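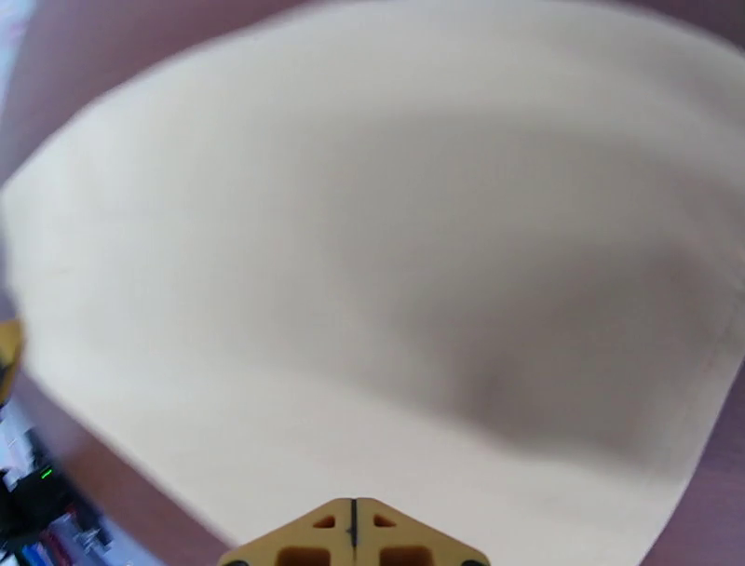 Bernardo Brandão
Course instructor, Secondhand Trade and Small Retail

Handout 4: Where a used shirt gets its price

Last time we got as far as the donation bin, and a few of you stayed after to argue about whether the stuff in it has any value at all. I loved that argument, so let's keep going. My short answer is that it has a value per pound long before it has a value per shirt, and most of the money in this business gets made or lost on the walk between those two.

My family ran a stall at the Jilel market when I was a kid (Brandão, in green paint, my aunt's lettering) and we bought by the bale. A bale back then weighed 125 pounds. You paid for it closed! You could squeeze the corners and sniff it, and my aunt did both, but you didn't get to look inside until the money had changed hands. So think about what the buyer is really paying for: a guess, plus the sorter's reputation.

Grading

A sorting house like Widis, out by the harbor in Stinport, takes in mixed clothing and splits it into grades. The names change from house to house but the idea stays put. Top grade goes to shops, middle grade goes to market sellers, and the bottom gets cut up for wiping rags or shredded for stuffing. When I worked there one February, a mixed load of 1,000 pounds gave us 420 pounds of middle grade and a painfully thin stack of top. The rest was rag. Keep those numbers handy, we'll use them in the exercise.

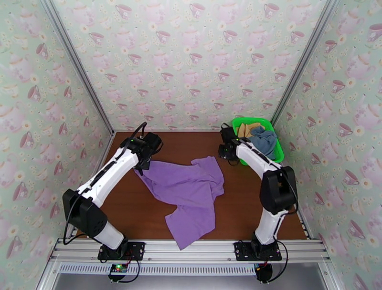 Taste is the part of grading that people fight over. Holes and stains are easy to agree on, but a loud print can put two good sorters on opposite sides of the table. Take the wallpaper with the pink teapots and the little daisies on mint green. I'd hang it in my kitchen tomorrow, and my wife would move out. Now put that same print on a blouse and ask which bin it goes in. A shop buyer with the right customers will pay top grade for it, and a general seller will want it cheap or not at all. We call this a thin market — few buyers, but keen ones — and it's the reason a good sorter keeps a phone list.

Season matters too. Heavy knits come in all spring when people clear their closets, and that's exactly when they're worth the least. If you have dry storage and a little patience, you can buy in May and sell in October. If you're paying rent on the storage, do the sums first.
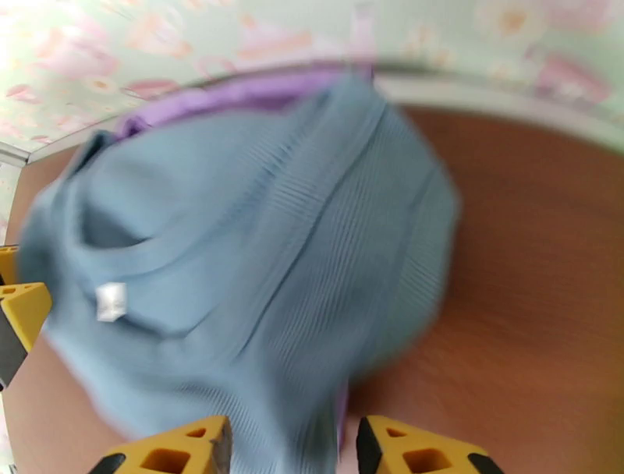 Light blue ribbed knit with a small white tag.

Labels deserve a word while we're on knits. A readable care label lets you state the fiber honestly, and buyers do check. Without one, say "unlabeled" and leave it there. Please don't guess wool.

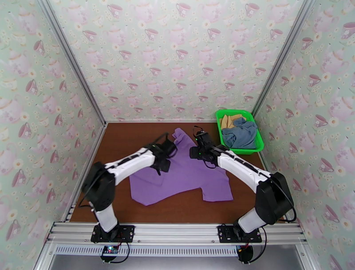 Exercise for next time

You buy the 1,000-pound mixed load for $580, unsorted. Using my grade split, work out what you'd have to charge per pound of middle grade just to get your money back, supposing the rag brings in nothing and you give away the top. Then do it again with two days of wages for one sorter (pick a wage and write it down). Bring your working on paper, crossings-out and all, and we'll compare at 10 a.m. over the bad coffee.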